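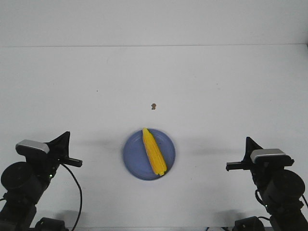

Slide 1. Corn, blue plate.

Leave the title up while people find their seats. Don't start until the door stops banging.

Morning, everyone. I'm Dagmar Hudec, and I've been asked to speak on the community cookbook as a historical source. The program says "a celebration of". I didn't write the program.

I grew up in Stengate, where the local cookbook went through 7 editions and caused at least one family to change churches. So I come to this with baggage.

Slide 2. Cover of the first Civurley book

Pause here, let them read the subtitle. "Tested Recipes." Tested by whom? The Civurley hospital auxiliary put this out to pay for a new boiler. It has 377 recipes and, as far as I can tell, one herb, and the herb is parsley.

Point to make: these books were fundraisers first. You got your recipe in by paying for the page or by being related to someone who typed. Keep that in mind when anybody tells you a cookbook shows what a town ate. It shows what a town was prepared to sign its name to.

Example: boiled corn. Everyone in the district ate it from the end of January until they were sick of it. It doesn't appear in the first three editions. You didn't put your name to boiled corn. You put your name to Corn Mould with Piquant Sauce, and then you went home and boiled some corn.

(If there's a laugh, wait. If there isn't, keep moving.)

Slide 3. Contents page

Look at the proportions. Four pages on meat, two on vegetables, and then cakes, slices, biscuits, puddings, cold puddings, and a chapter called Sweets, which I'd thought we'd been doing.

I used to read this as a sweet tooth. I've come round to thinking it's about measurement. A stew you can make by looking at it. A sponge you can't, so the sponge got written down and the stew didn't. If we went by the book alone we'd conclude the people of Civurley lived on passionfruit icing and died young. The cemetery says otherwise.

Slide 4. Names

Slow down for this one, it's the bit I care about.

Mrs H. Brabec, Mrs L. Brabec, Mrs H. Brabec again. For years I had them as two women. Then I found the electoral roll, and there were two households with an H, so it's three women and a shared oven tin. The initials are the husbands'. To find out what any of these cooks was called you have to go to the burial register or the show results, and the show results are better, as people cared more about getting those right.

One contributor from Kokton signs with her own first name in every edition. I'd like to tell you she was a radical. She may just have been single.

Slide 5. Marginalia

This copy came out of a deceased estate in a box of jam jar lids. Read out the pencil notes:

"Too dry."
"Too dry, tried again."
"Not hers. This is Mum's."
"Good for shearers."

I've had longer documents tell me less. The third one I could talk about for an hour and I have been asked not to.

If anyone asks about handling stained pages: leave the stain alone. Don't wipe it, don't scrape it. Butter is evidence.

Slide 6. What to do with yours

Practical part. Skip to the last two if we're running over, and we will be.

Check for a printer's name inside the back cover. Dates are mostly missing, but the advertisers can be matched to trade directories.
Photograph the ads as well. People always skip the ads.
Keep duplicates. The printing's the same and the pencil isn't.
Write down who gave it to you, today, before you forget.

Slide 7. Contact details

Questions. Somebody will ask for the sponge recipe. Photocopies are on the table by the urn. I've made it twice and Mrs Brabec has left something out.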